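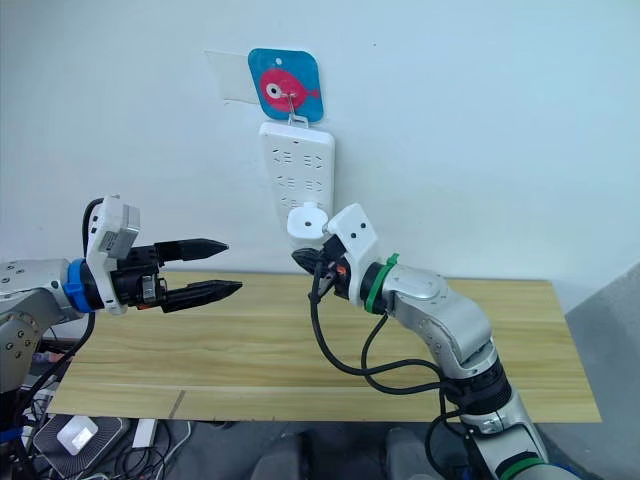
Sachiko Murakami wrote in to ask whether she could stop folding her own towels by April, and she got 84 replies from people wanting to know the same thing. So, on to the questions!

3 October 2020
4 min read
313 shares · 84 comments
Search the FAQ Go

Can a robot do my chores yet?
A few of them, slowly. Vacuuming a flat floor is the easy one. Two arms on a bench can be taught to pick things up, pass them over and put them down, and I love watching it (I've lost whole evenings to this).

What about plugging something in?
Great question, and harder than it sounds! The prongs have to line up with the slots, and a power strip that hangs from a hook can swing away when you push on it. You do this half asleep behind the couch. An arm has to find the socket, get the angle right and feel when to stop pushing.

Why two arms?
One can steady while the other works. Jars, bags, laundry, cables: most of the house is a two-handed job.

Is it any better on the shop floor?
Yes, when the parts show up in the same place every time. The packing line at Dundico runs that way. Mixed bins are still mostly people's work.

Can I buy one for my kitchen?
Not one I'd leave alone with the dishes. Prernix has a waiting list of 2,629 names and no ship date, and I'm on it.

Load more questions (2)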